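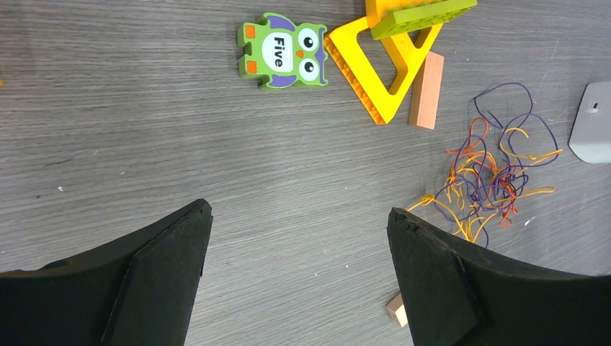 Loose pieces before sorting, including the number-five owl and a yellow triangle.

Sorting and Checking Assistant (part-time, fixed term)

Employer: Wostadis
Site: Betdale, Unit 8
Reference: 364
Hours: 20 per week
Posted: July 2, 2019

Background

Wostadis receives mixed toys, craft materials and small household items from nurseries, playgroups and school clearances. The items come in boxes with no packing list. They are sorted by type, checked for damage, matched into sets where this can be done, and sent on to the Flostia lending stores. The Betdale site handles the small items. Larger goods go to Ashby and are not part of this post.

One assistant is required at Betdale to work at the sorting tables. The post runs until the end of November and may be extended if the Flostia stores renew their order.

Main duties

Empty each box on to the table and spread the contents so that no piece lies hidden under another. Strings, cords and ribbons are separated first, and tangles are undone by hand. Cutting is allowed only where a knot cannot be opened, and the cut is noted on the box sheet.

Place each piece by type. The types in use are building pieces, number and letter pieces, plain blocks, craft materials, and single items. A building plate with studs goes with the building pieces even when its maker is unknown. Plain wooden blocks are kept apart from printed ones.

Match numbered pieces into runs. A piece marked with a word, such as "Five", is entered on the sheet by the word and by the main colour. Incomplete runs are held for 30 days and then released as loose stock.

Check surfaces and edges. Pieces with splinters, sharp breaks or loose small parts are put aside for the weekly check. The assistant does not repair items.

Test single items where a simple test exists. A metronome, for instance, is wound if it has a spring and left to beat for one minute. The result is written on the tag.

Clear the table between boxes. Flecks and crumbs are brushed off before the next box is opened, so that debris from one delivery is not carried into another.

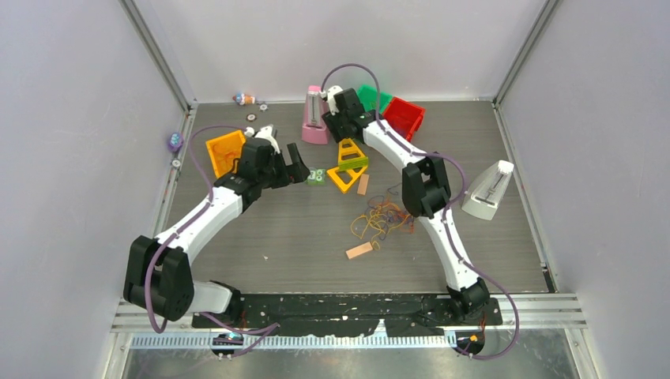 Mixed items with the green and red bins; the metronomes are single items.

Bins and tags

Bin colours do not stand for a type of item. The type is given by the tag, and the tag moves with the contents. Applicants who have worked with colour-coded stores should note the difference, as it is the most common source of error in the first weeks.

Small bins are filled to the rim and no higher. A full bin is tagged, weighed and moved to the shelf on the same shift. Part-filled bins may stay out overnight if the tag shows the date and the box number.

The person

Essential:
Able to work with small pieces for long periods, standing or seated
Able to tell similar colours apart, with glasses or lenses if worn
Clear handwriting
Able to lift a packed box of 8 kg from the floor to table height
Basic use of a spreadsheet

Useful:
Experience in a toy library, nursery, charity shop or stockroom
Knowledge of common building toys and which kinds fit together
Some experience of checking goods against a written standard

No formal qualification is required. Training is given during the first two shifts and covers the box sheet, the tags and the surface check.

Working pattern

Five shifts of four hours, mornings or afternoons by agreement. The pattern is fixed for a month at a time. Shifts at Ashby are offered now and then to cover absence – these are optional and travel between the two sites is paid.

Tables are set at a standard height. An adjustable stool and a table lamp are available on request. Closed shoes must be worn. Gloves are supplied but need not be used, except when a box is marked as coming from damp storage.

Pay and leave

Pay is by the hour at the Wostadis grade for sorting staff, and the current rate is stated in the application pack. Leave is earned in proportion to hours worked. There is no weekend work.

How to apply

Ask for the application pack by post or at the Betdale front desk, quoting reference 364. The pack has a two-page form and a short sorting exercise on paper. In the exercise, applicants are given a printed list of 30 mixed items and asked to assign each one to a type, with a note on any they would put aside. Notes should be brief.

Return both parts together. Forms sent without the exercise will be held for one week and then closed. A CV may be added but will not be read in place of the form.

Shortlisted applicants will be asked to attend a trial of one hour, which is paid. The trial consists of one unsorted box, one box sheet and a set of blank tags. Accuracy counts for more than speed, and an unfinished box is acceptable if the sheet is correct up to the point reached.

Applicants who need changes to the table, lighting or trial format should say so on page two of the form.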